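Home | News | Products | Open Days | Press | Contact

FIRKVILLE OPENS ITS BATHROOM TO THE PUBLIC

Duner's Firkville site will hold its second open day this May, and visitors are invited to spend it in the bathroom. Doors open at 10am. Tea is in the corridor.

The bathroom is where Duner's household robots get their schooling. People carry out everyday chores with a pair of hand-held grippers, and the recordings are used to train Fotis, the company's tidying robot. The library so far stands at 217 chores, several of which involve shampoo.
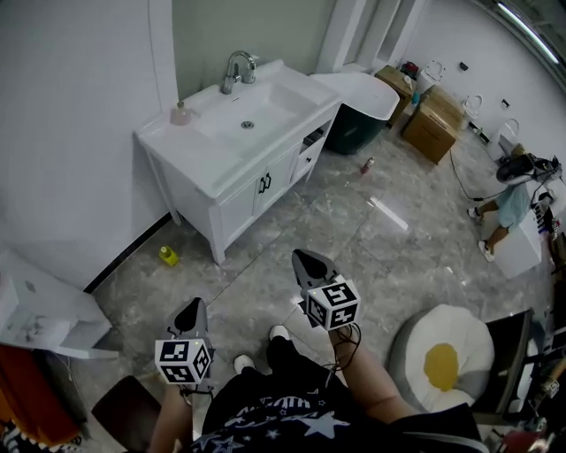 Sessions on the day will be run by Siriporn Siriwan, head of demonstrations, who has spent more of her career beside a bath than she was led to expect at interview. "People come wanting to see the future," she said. "We give them a bottle on the floor and ask them to pick it up. They get very competitive."

Visitors aged 12 and over may have a go with the grippers. Ignacio Espinoza of Vondráček, which is co-hosting the event, will give a short talk at 2pm on why taps are difficult. He has been asked to keep it short.

Entry is free and limited to 600 places. Please book through the Open Days page. The visitors' toilets are on the ground floor and are clearly signed, following last year.

Comments (3)

tilly_m: Went last time, dropped everything. Great morning.

Gaz: can it do limescale

North End Reader: Is there parking?

Press enquiries: Duner Press Office, Firkville | © Duner | Back to top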